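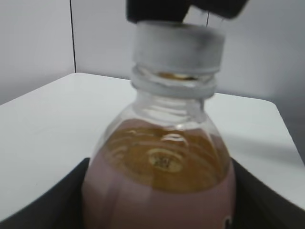 Clear bottle, cap on.

Jomska Tea Company, minutes of the monthly tasting and trade meeting, August 4, 2019

In the chair: Ludmila Ďurica. Also present: sales, blending, packing, and accounts (by phone, from a train). Apologies from the Gezer warehouse, who had a delivery.

1. Minutes of the July meeting
Approved after one correction. Sales did not "storm out" under item 5. Sales left to move a car. The car was gone for the rest of the meeting.

2. Anniversary blend
Blending presented 2 candidates for the company's anniversary tea. Both were tasted blind, then tasted again by those who said they hadn't been ready. The first was found brisk and a bit thin. The second was found "rounder," a word the chair asked to have explained and then asked to have withdrawn. Packing preferred the first on the grounds that it pours neatly into a tin.

Agreed: go with the second. Blending will bring down the smokiness and report back. The name is held over again. "Founder's Reserve" was rejected by the founder's daughter, who said he never reserved anything in his life.

3. Fuvero
The Fuvero hotels would like 600 tins for their rooms, at a price accounts described as "a donation." The train then entered a tunnel. When accounts came back, the figure had not improved.

Agreed: the chair will write to Fuvero with our ordinary price and a friendly opening paragraph.

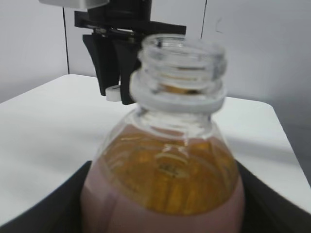 Eduard Koubek

4. Auction report
Prices for the good high-grown leaf are up again. I reported this in July as well, and was told then that it would pass. We took 70 chests of the mid-grade and let the top lots go to people with bigger wallets. The chair asked if we could have bid higher. Accounts could be heard breathing.

Agreed: set a firm limit before the next sale, in writing, and give it to me before I leave the building.

5. Skavmont
Skavmont has changed the lining paper in its cartons without telling us, and the new one smells of glue. Packing passed a sheet around the table. Opinions ranged from "faint" to "shoe repair shop."
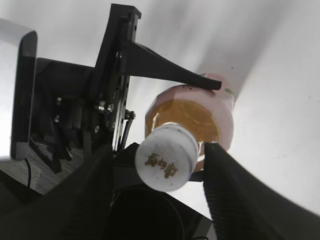 We can't put a first-flush tea in that and charge what we charge. Packing will send the batch back and ask for the old paper. If they say the old paper no longer exists, we ask who has the rest of it.

6. Any other business
The tasting spoons are down to 2. Anyone with spoons at home that look like ours is invited to bring them in, no questions asked.

Sales asked for a stand at the fall trade fair with room to sit down. The chair said yes to the stand.

The kettle in the back office is to be descaled before the next meeting. Action: sales.

Meeting closed when the biscuits did.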